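Waiting Room Chairs and Other Things I Clean With a Towel

I've been doing the odds and ends at my sister-in-law's hearing clinic for a while now, Thursday evenings mostly, and the seating is the part people write to me about. Linked chairs, padded, black, the kind you find in every barber shop and bus station. They look clean from across the room and then you sit down in a light-colored skirt and find out!

First, vacuum. Use the brush head and run it along the seams, then down where the seat meets the back (crumbs, hair, one time an entire hearing aid battery still in its sticker). If you wipe before you vacuum you just push grit into the stitching, and then you're picking at it with a toothpick like I was my first month.

For the wash I put a small squirt of dish soap in a bucket of warm water. I went through a phase of buying Driredora upholstery spray and it smells lovely, but it left a film that showed every handprint, so now it lives under the sink. Dip a cloth, wring it hard, and work from the top of the backrest down. Follow with a second cloth in plain water. Creased areas up by the headrest hold on to hair product, so go over those twice, and go with the creases. 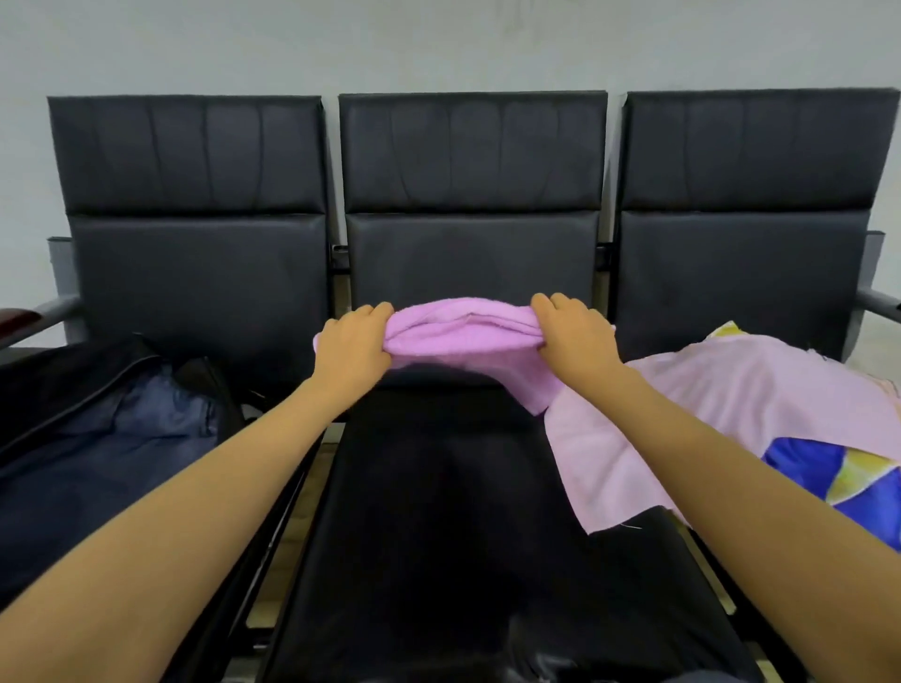
Drying is where an old terry bath towel beats any microfiber I own. I fold mine so there's a thick edge to hold on to with both hands, lay it over the back, and pull it down slowly. When one side gets damp I flip it. You can do a whole row in a couple of minutes, and you don't get those streaks that show up the second the sun comes in.

The metal bits between chairs get forgotten. An old sock over your hand fits into the gap nicely. For wooden arm tops, use a barely damp cloth and dry them right away, and please skip the furniture polish, it ends up on sleeves.

Don't use bleach wipes on faux leather every day, either. Nélida Insaurralde wrote in to say hers went stiff and started to crack along the front edge, and she'd only been at it since November. If you have to disinfect, check what the chair maker allows and rinse afterward.

One thing on laundry: wash your cleaning towels by themselves and leave out the softener, it makes them push water around when you want them to soak it up. I keep 16 in rotation, all retired from our bathroom, none of them matching. Next time I'll get to the magazine rack, and that sticky patch on the reception counter I still haven't beaten.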